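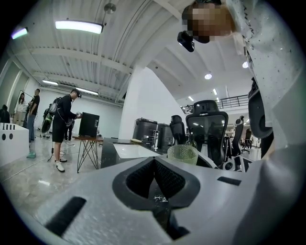 ## Plirndale Cemetery — headstone and path check, old section

Done 18th March, dry, bit of wind. I've put a tick where I was happy, a cross where I wasn't, and then whatever I wanted to say. Sorry about the length of some of these, I write them up in the van with a sandwich and I get going.

**Stones looked at:** 174 out of the 356 in the old section. The rest is the lower half and I'll do that before the end of March if the grass stays short.

### Before starting

- [x] Boots, gloves, hi-vis
- [x] Phone charged and the office told which side I'm on
- [x] Burial diary checked. One service at the top chapel in the morning, so I started at the far wall and kept well away until the family had gone. Please do look at the diary before you go out with the barrier tape! I once got it wrong at the other site and I still go hot thinking about it.
- [ ] First aid box. In date, but the eyewash has gone from it. Needs replacing.

### Headstones

- [x] Rows A to C, by eye. All fine. Plenty of lichen, which does no harm, so leave it be.
- [x] Rows A to C, hand test. Nothing moved that shouldn't. I stand to the side, one palm, gentle push, and stop the moment I feel any give.
- [ ] Row D, hand test. **Two fails.** Number 25 rocks front to back and I didn't like it at all. It's the tall one with the urn on top, so there's a lot of weight up there. The other is the Leclerc stone by the yew, where the joint at the base has opened up enough to get a coin in.
- [x] Both taped off and a notice put on. I used the new wording with "we're sorry" at the top, and I think it reads much better than the old red one, which looked like a parking fine.
- [ ] Families written to. Leclerc has a grand-daughter on file with an address, so that's easy. For number 25 the last contact was before the records went on the computer and I've asked the office to go through the card index.
- [x] Rows E and F. Fine, although the little marble lamb in row F has come away from its plinth again. It isn't a danger to anyone. I've set it back against the stone and I'd like it fixed properly this time, it's a child's grave and it gets visited.

### Kerbs, vases and bits and bobs

- [x] Broken glass. One jar, picked up and wrapped.
- [x] Solar lights, windmills and so on. All inside the kerbs. I know the rules say more than that but they weren't in anyone's way and I wasn't going to pull up somebody's Mother's Day windmill.
- [ ] Kerb sets, row B. One corner has dropped and the end is sticking out into the grass path, right where you'd catch a toe. Sprayed white for now. Doltik did the kerb next to it, so they may as well quote for both.

### Paths and steps

- [x] Main drive. Good. The hearse can get round the turning circle without touching the verge, now the holly's been cut back (hooray).
- [ ] Steps to the lower half. Handrail is loose at the bottom post. It takes a steady pull, but bearers use those steps, and so do people who aren't looking at their feet for obvious reasons. I'd put this one first, above the stones, if money's tight.
- [x] Grit bin. Full.
- [ ] Drain by the tap. Blocked with leaves, cleared what I could reach by hand. It still pools and the slabs there go green and slippery.

### Chapel and bier

- [x] Bier wheels, brakes and straps. The Moltel bier is running nicely since the new tyres went on. Brakes hold on the ramp, tried it twice.
- [x] Fire extinguisher, tag in date
- [x] Exit clear both sides
- [ ] Kneeler nearest the door has a split in the top and a staple poking through. Taken out and put in the vestry. Don't put it back, somebody did last time!

### To chase

1. Handrail, bottom of steps — Pascal Coste to look at it, he's got the right bolts.
2. Stone 25 and the Leclerc stone, laid flat or re-fixed. I'd much prefer re-fixed. People hate seeing them laid down, and I do too.
3. Kerb corner, row B
4. Eyewash
5. Lamb

Tape gets looked at every morning until the two stones are sorted. If it's blown off, put it back on and jot it in the book by the chapel door, initials and time.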